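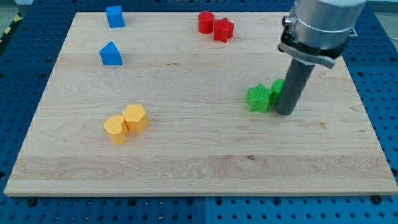
Colored blocks on the maple board in the Prunport manipulation laboratory, with the pushing tool beside the green star.

Research Software | Interviews

Print this article | E-mail this article

Teaching a Planner to Push: A Conversation with Ornella Negri

The control software used at the Prunport laboratory has been rewritten twice since the group began its work on pushing. The current version, known as Clerkance, accepts a written instruction such as "move the green star next to the red blocks" and produces a stream of small motions for the arm. Ornella Negri, who leads the software group, met with us in August to discuss how the program is built, where it still fails, and why the group has chosen to work with a tool that cannot grasp anything.

The arm at Prunport carries a single rod. It has no fingers, and every block on the board must be moved by contact from the side. Ms. Negri regards this as a useful restriction.

"With a grasp, a great deal of uncertainty is removed at the moment the fingers close," she said. "With a push, the uncertainty stays for the whole motion. The block may turn, it may slide away from the tool, or it may catch a neighbor. The software has to keep looking and keep correcting. We wanted a problem in which the correction could not be left out."

The blocks come in several colors and shapes, and the shapes matter more than a visitor might expect. According to Ms. Negri, a cylinder is among the most difficult objects for the planner, as it offers a curved side wherever the rod makes contact and tends to roll off to the left or right of the intended path. A star presents a different problem. The rod can settle between two points and push very steadily, or it can meet the tip of a point and spin the block in place.

"Our first planner treated every block as a disc with a center," she said. "It was simple and it was fast, and it was wrong about stars nearly all the time. The second planner carried a full outline of each block and was too slow to be of use. Clerkance keeps a short list of good contact places for each shape and ignores the rest."

Clerkance is divided into 4 processes, which exchange messages but can be restarted separately. The first reads the camera and estimates the position and heading of each block. The second interprets the instruction and selects a target. The third proposes a push, and the fourth turns that push into motion commands while watching the safety limits. Ms. Negri said that the separation was made for practical reasons.

"Before, when the perception code stopped, everything stopped, and the arm had to be sent home by hand," she said. "Now the motion process holds its position and waits. It will wait for 30 seconds and then lift the tool. We lose far less of the working day."

Perception remains the part of the system that receives the most attention. Blocks of the same color often stand close together or in contact, and the estimator must decide where one ends and the next begins. The arm itself is a further source of difficulty, for the tool regularly hides part of the block it is about to push. The group's answer is to carry forward the last confident estimate of a hidden block and to lower that confidence with each new camera reading until the block is seen clearly again.

"A hidden block has not gone anywhere," Ms. Negri said. "An early version forgot this. It would lose a block behind the rod, decide that the space was free, and plan a path straight through it. We have kept the recording as a teaching aid."

The handling of contact between blocks was developed by Natalina Carbone, who joined the group from the Valano office and wrote most of the present planner. When two blocks touch, the planner first considers whether they may be moved together. If the instruction concerns only one of them, it looks for a push that separates the pair while disturbing the other block as little as possible. Ms. Carbone's method scores each candidate push by the expected movement of every block on the board, including those the instruction does not mention.

"Natalina's view was that an instruction is also a request to leave the other things alone," Ms. Negri said. "It sounds obvious. It was nowhere in our scoring."

To test changes, the group maintains a library of 242 starting layouts, each paired with one or more instructions. A new version of the planner is run through the full library in simulation before it is allowed to control the arm, and a selection of 100 layouts is then repeated on the real board. Ms. Negri was frank about the gap between the two. The simulator assumes that friction is even across the surface. A wooden board has grain and seams, and in her experience a block pushed along the grain does not always travel as it does across it.

"We tried to measure friction at every point and store it as a map," she said. "The map was out of date within weeks. We now let the planner learn a small correction during the first few pushes of a session and discard it at the end."

The layout library and its replay tool, Hrnčiar, are shared with other teams at the laboratory. Hrnčiar displays the camera view, the estimated block outlines, and the chosen push along one timeline, so that an engineer may stop at any moment and see what the planner believed. Ms. Negri considers the replay tool the most valuable piece of software the group has written – more valuable, she added, than the planner it was made to inspect.

"When a push goes wrong, people argue," she said. "One person says the camera was at fault, another says the controller. With the replay open, the discussion is usually short."

Work in the coming months will turn to longer instructions, in which several blocks must be arranged in order. The present planner considers one push at a time and can undo its own progress, moving a second block into place and displacing the first. Ms. Carbone is preparing a version that looks several pushes ahead, although Ms. Negri cautioned that prediction errors grow quickly.

"After three pushes, the prediction is often poor," she said. "I would prefer a planner that knows this and looks again."

Reader Comments (3)

benchtop_dk: Does the correction learned at the start of a session cover rotation as well, or only sliding distance? We see most of our error in the heading of the block.

M.R.: The remark about the friction map matches our experience. We gave up on ours after the board was sanded.

pathfinder62: I would like to read more about how the scoring weighs blocks that are not named in the instruction. Is there a written account of Ms. Carbone's method?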